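From: Bonifacio Valcárcel
To: noria-walkers list
Subject: Re: Water on the Trastholm path in July

Dear all,

Midtbø wrote:
> Has anyone walked the Trastholm path after the rain? My old
> guide says there are three springs between the harbour and
> Denanine, but the guide is from before the new road. I need to
> know how much water we must carry with a group.

I walked this part in July, from the harbour to Denanine, and it took me two days. The distance by the signs is 44 kilometres, but the last sign is wrong, as I will explain.

The first spring is good. You find it behind the chapel, at 225 metres of altitude, and it runs into a stone basin. The second is marked on the map at point 621, but when I came there the pipe was dry and there was only mud from the sheep. The third I did not find at all. A farmer told me that it is now inside a fence and one must ask at the house.

So my advice is to fill everything at the chapel and to count on nothing until Denanine. I carried two litres and it was too little – I finished it well before the descent. For a group I would say three litres for each person, more if you start after ten in the morning.

About the sign: at the fork below the ridge it shows left for Denanine. Please go right. The left path goes down to the quarry and I lost over an hour there.

The bus back costs 25 crowns and the driver does not take cards.
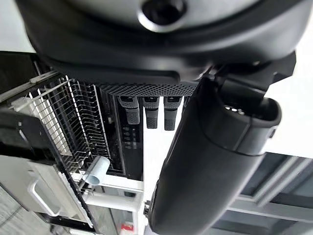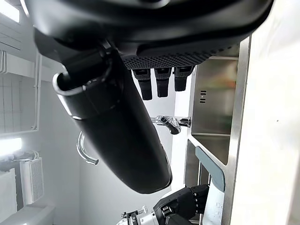
Noria answered me privately that the fenced spring was open again when she passed, with a small gate on the upper side, but that she would still carry the three litres, as the gate is easy to miss in fog.

With kind regards,
Bonifacio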